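Washing my face with hard water: what I changed after moving to Tastarberg
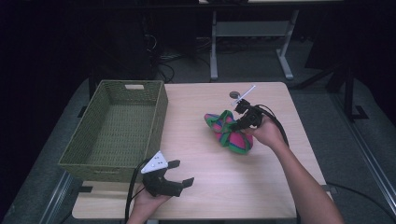 The green basket and the striped cloth, on the table.

When I moved to Tastarberg in January, I thought the cold was the reason for my skin. Every morning my cheeks felt as if somebody had put glue on them and let it dry. I could smile, but I could feel it. On my forehead there were small white flakes, and on my chin, where I never had problems after the age of twenty, there came little red bumps which did not hurt and did not go away.

I did what I think most people do. I bought a richer cream. Then I bought one more cream, thicker, in a glass jar, and it cost more than my winter gloves. With the second cream the flakes were gone for an hour or two and the bumps became more.

It was the kettle that gave me the idea. After three weeks in the flat it had a white crust on the bottom, the kind you can break with a spoon. Where I lived before, in Luso, I used the same kettle for years and it was clean. So I began to read about hard water and skin. I am not a doctor or a beautician, and I will write only what I understood and what I did.

Hard water has a lot of calcium and magnesium in it. If you wash with ordinary soap, these minerals join with the soap and make something sticky, the same grey film which you find on the bath. It does not rinse away well. A little of it stays on the face, and the skin gets dry and irritated under it. The more I rinsed, the more hard water I used, and this I had not considered at all. I was rinsing like a person who cleans a window.

The first thing I changed was the soap. I had a bar from Pattinasarany, a very nice one with clove oil, and I was sorry to stop using it on my face (I use it for hands now, and my hands do not complain). In its place I took a simple cleansing milk without perfume. It is not real soap, so it does not make this film with the minerals. It also does not foam, and for one week I was sure that it did not clean anything. You get used to it.

The second thing was that I stopped washing in the morning. In the evening I wash properly, and in the morning I only wipe my face with a damp cotton cloth. For the cloth I use water which I have boiled and left to cool in a jug overnight. Boiling takes out a part of the minerals, not all, and they stay at the bottom of the jug as a fine white dust, so I pour slowly and leave the last bit. My sister thinks this is too much work. It is one jug.

About the cloths I must say a few words also. I had washed them with fabric softener, and fabric softener leaves something on the cotton too. Now I wash them without it and give an extra rinse with a small cup of white vinegar. They are a little rough when they dry on the radiator, but if you shake them well before hanging they are fine. I change the cloth every day.

The third thing was the cream, and here I went in the other direction from before. I put a light lotion with glycerine on the skin when it is still damp, within a minute, and I wait. Only if it feels tight after that I add a very thin layer of something heavier, and only on the cheeks. The chin gets nothing. I believe the chin was simply angry with me for the glass jar.

I also looked at shower filters. There is a company called Parurness which sells one with 22 replacement cartridges in a box, and I did the calculation for how long this would last and closed the page. From what I read, many of these filters take out chlorine but do very little for the hardness, so you must read carefully what the filter is made for. A real water softener is a big machine for the whole house, and I rent two rooms, so for me it is not a question.

How is it now? The tight feeling went first, after five or six days. The flakes took longer, maybe two weeks, and they come back on my forehead when I am lazy and wash under the shower with the water running directly on my face. I try not to do this, but on a cold morning it is so pleasant. The bumps on the chin needed the most patience. I counted 47 days from the last time I used the thick cream until I looked in the mirror and did not see any.

I should say that I changed several things almost at the same time, so I cannot tell you with certainty which one helped. Perhaps it was only the soap. Perhaps the radiators were also guilty, because the heating in this house is very strong and the air is dry. I put a bowl of water on the one in the bedroom, and it is empty by evening.

If you have bumps or redness that hurt, or that spread, please go to a pharmacy or a doctor and do not boil water for two months like me.

Some of you asked after the last post about hair, if hard water does the same there. My hair is short, and I notice only that it is less shiny and that the shampoo makes less foam. I have started to rinse it once a week with one spoon of cider vinegar in a litre of water - cold at first, which was a mistake, now lukewarm. The smell goes away when it dries. I will try it until the end of spring and then write how it was.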